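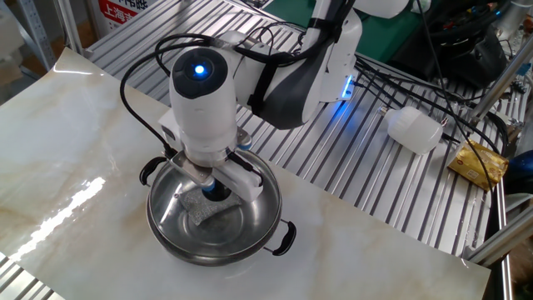 Washing-up day at Flideck

Members who put their names down for the July visit to Flideck spent a Wednesday afternoon watching robots do a job most of us do after tea. The workshop opened its doors at 2 and there was a full list, with a short queue at the desk while badges were handed out.

Flideck builds and tests arm set-ups for kitchens and canteens. The project on show is called Utier, and its aim is easy to describe: take the lid off a pot, scrub the inside, put the lid back. The group was split in half on arrival. One half went to the bench first and the other had the talk, then we swapped over. 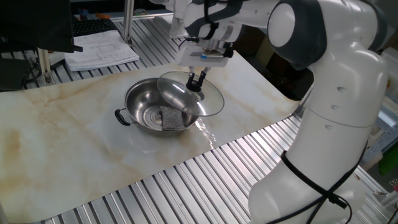 Reading time: 2 minutes

The talk was given by Bernadette Thibodeaux, who runs the Utier work and has been at the firm since it had a single bench. She began with the lid. A glass lid is a nuisance for a machine, she said, as the cameras see straight through it and pick up whatever is underneath. The knob is the one part that shows up well, so the arm is taught to go for that and to grip it with the two fingers coming straight down. After that it has to lift, tilt and move the lid clear without knocking the rim.

Her team has logged 2655 lid lifts since the project began. She was open about the failures and put a chart of them on the wall. Most happened in the first weeks, when the grip was set too light and the knob turned between the fingers. The later ones were nearly all to do with lighting. A polished steel pot throws back a lot of glare, and moving a lamp was enough to spoil a morning's work. They now run sessions with the lights changed on purpose.

Scrubbing is the harder half. The sponge the arm uses has a handle fixed to it, which gives the gripper something firm to hold. The software behind this part is called Flakel. It decides how hard to press and where to go next, and it slows down near the wall of the pot. One of our members asked why they did not simply buy a dishwasher. The answer was that large pans often need a scrub before they go in one, and that is the job canteen staff like least. 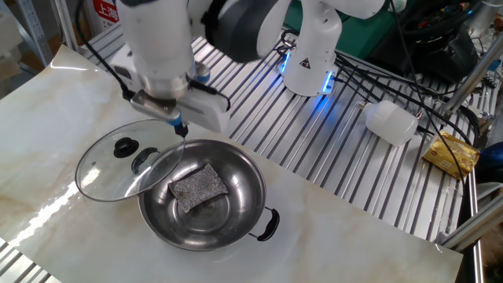 Flakel was written with one arm in mind, and the team would like it to work with two. A second arm would steady the pot by its handle while the first one scrubs, and the hard part is keeping them out of each other's way. Bernadette said people tend to worry about the arms hitting each other and forget the cables, which need just as much room. You can see what she means from the bundle of black cable running across the slats from the arm with the blue lights round its base. Planning for both arms at once is being handled by a separate piece of software called Du, which is still at an early stage and was not part of the afternoon.

Questions went on for longer than planned. Several people asked about cost, and were told there is no price yet because there is nothing for sale. Others wanted to know about safety. Visitors were asked to stay behind the yellow line on the floor, and a member of staff stood by the stop button at all times. Speed is kept low when guests are in, so a full wash took 117 seconds from lid off to lid on. Our thanks to everyone at Flideck for their patience, and for the tea.

A second visit is being arranged for those who missed out. Places will be offered first to people on the waiting list. If you would like to be added, please give your name to the membership desk or reply to this newsletter, and say whether you need step-free access, as the talk is held upstairs. Flat, closed shoes must be worn in the workshop.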